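Tessier Code of Practice for Hand-Held Gripper Work
Progress report to Soveo, second reporting period
Submitted by Clenine
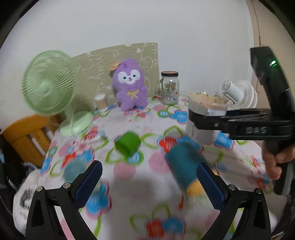 One operator at Girdale asked, on reading the second draft of the code, why it had nineteen paragraphs on the storage of recordings and only two on the person holding the tool. The same point was made in several written comments returned with the draft. It was fair, and much of the work covered by this report was a response to it.

1. Purpose of the project

Soveo supports Clenine in preparing a code of practice for manipulation tasks recorded with hand-held grippers in ordinary rooms. Existing safety rules for fixed robot arms assume a marked work cell, a guarded perimeter and trained staff. Little of that carries over to a kitchen or dining table where an operator works with one gripper in each hand, or where two operators share a surface. The Tessier code is intended to fill that gap for sites taking part in the program, and to be published in a form that other groups can adopt without a license.

The grant agreement lists four deliverables: a draft code, a trial at working sites, a revised code with supporting forms, and a final report. The first is complete. The second is under way and is the main subject of this document.

2. Position at the end of the period

The trial target is 3000 recorded sessions carried out under the draft rules. Recording continued at all sites during the period, with one pause at Girdale in March while the electrical checks described in section 4 were completed. The trial is behind the schedule set out in the grant agreement. Clenine expects to reach the target in August and does not request additional funds to do so.

A total of 316 sessions have been withdrawn from the trial set. They were withdrawn on one ground only, an incomplete consent record, and the recordings have been deleted from both the site machines and the central store. Most of these sessions date from the first weeks, when the consent form and the session log were separate documents and the log could be opened before the form was signed. The two have now been merged. The log does not open until the consent section is complete, and no session has been withdrawn on this ground from any site using the merged form.

Soveo asked in its response to the previous report whether withdrawn sessions should count toward the target. Clenine's position is that they should not, and the schedule above has been prepared on that basis.

3. Rules on the operator

Section 3 of the code has been rewritten in full. The earlier text dealt with the operator only as a source of error in the recordings. The revised text treats operator welfare as a subject in its own right, and places it ahead of the sections on equipment and data.

The principal rule limits gripping time to 180 minutes per operator per working day, counted from the log and including practice runs. Practice was not counted in the earlier draft, and comments from Girdale showed that a new operator could spend most of a morning in practice before the count began. The code now also requires a break after each block of tasks, the length of which is left to the site but must be written down before the block starts.

Three further provisions were added following comments.

An operator may end a session at any point without giving a reason, and the log records only that the session ended early. The former drop-down list of reasons has been removed. Sites reported that the list discouraged people from stopping.

Handle height must be checked against the seated or standing position of the person who will do the work. Tables in private homes vary, and the code does not set a single height. It asks the site lead to watch the operator complete one short task and to look for a raised shoulder or a bent wrist before recording begins.

Operators who report soreness in the hand or forearm are to be moved to labeling or review duties at the same rate of pay. This provision was the most widely supported of all those put out for comment. It has a cost, which two sites raised, and Clenine has allowed for it within the existing staffing line.

4. Rules on the room and the table

The draft code required a cleared table with a plain mat. This was dropped at the request of the sites and with the agreement of Soveo. The purpose of the program is to record work in rooms as people keep them, and a rule that removed the tablecloth, the toys and the household goods would have defeated it. The replacement text distinguishes between task objects, which the operator is expected to handle, and room objects, which stay where the household has left them unless they present a hazard.

A room object presents a hazard under the code if it is hot, sharp, breakable within reach of an opening jaw, or powered and running. Fans are dealt with by name. An electric fan may remain on the table, but it is to be switched off at the outlet during recording if any part of a gripper or a loose sleeve could reach the cage. Glass vessels may remain if they are empty or closed and stand behind the task objects as seen from the operator's side.

Cables received more attention than had been planned. The Girdale walk-through found power leads hanging beside work tables in more than one room, and extension leads of unknown age. Recording there was paused until the leads had been tested. The code now calls for a cable check at the start of each day, and any lead that drops within arm's length of the operator must be fixed to the wall or unplugged.

Table coverings are permitted. A cloth must not hang low enough to catch a knee or a chair, and it must be smoothed before each block. Several comments noted that a cloth can be pulled along with a light object when the jaws close near the surface. The code advises operators to lift before moving sideways and to stop if the covering begins to travel.

5. Rules on shared surfaces

Where more than one gripper is in use over the same table, the code applies a spacing rule. The closed tips of one tool may not come within 6 inches of the other unless the task sheet calls for a handover or a joint hold. In those cases the sheet must say which tool closes first and which releases first. The wording was changed twice during the period. The first version referred to the hands and not to the tips, and was found to be unworkable with long jaws.

Thin plastic containers are now covered by a separate paragraph. Buckets, cups and similar goods can deform under a firm grip, and sites differed on whether a marked or cracked item should be kept in use. The code takes the stricter view - a cracked item is removed at once and noted in the log, and is not returned to the household without being pointed out to them. Compensation for damaged goods is handled through the site float.

6. Privacy in private homes

The cameras on hand-held tools record more of a room than the operator may be aware of while attending to the task. Bags, printed labels, drawings on the wall and other personal items can all enter the view. Under section 6 of the code the household is shown a sample recording made in its own room before it signs the consent form, and is invited to move or cover anything it would prefer not to have recorded. No explanation is asked for.

Faces are to be kept out of view. Hands may appear, and the consent form says so in plain terms. If a face is recorded, the session is held back from the central store until it has been reviewed at the site.

The retention period is not yet settled. Clenine had proposed that raw recordings be kept for the life of the project and for one year afterward. Some households have asked for a shorter period, and one site has asked for a longer one. Legal advice has been requested and a recommendation will be sent to Soveo separately.

7. Matters outstanding

The spacing rule has not been tested with left-handed operators working opposite right-handed ones. Task sheets for this have been written and are with the sites.

The incident form is too long. Sites have been completing the first page and leaving the second blank. A single-page version will be issued in June, and the questions on the second page will be moved to the monthly return.

Translation of the operator guide has not started. The supplier quoted on the basis of the earlier, shorter text and has been asked for a new price.

The code remains advisory during the trial. Clenine has been asked by two sites whether it will become a condition of participation, and would welcome Soveo's view before the revised version is prepared.

8. Use of funds

Spending is within the approved budget on every line except travel, where the additional visits to Girdale used the whole of the allowance for the period. Clenine asks that the unspent part of the printing line be transferred to travel. The code will be issued as an online document in the first instance, and the full printing allowance will not be needed. A detailed statement is attached as Annex B.

9. Decisions requested

Soveo is asked to approve the transfer described in section 8, to confirm that withdrawn sessions are excluded from the target, and to state whether compliance with the code should be required of sites joining after the trial.

Annex A: Draft code, version 3, with changes marked
Annex B: Statement of expenditure
Annex C: Merged consent form and session log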